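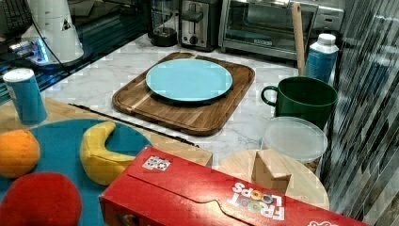

The counter, marble, toaster oven at the back

jfonseca84
Ridis wants $757 to reseal this. Says marble needs it every October. Anyone buy that?

coelho_fan
No. Drip water on it and wait. If it doesn't darken, skip it.

marblemike
Disagree. Mine passed that test and still stained — red wine, $200 to fix.

jfonseca84
Stained or etched? Sealer won't stop etching.

marblemike
Stained. The Bolisov guy said so.

coelho_fan
And Bolisov sells sealer, right?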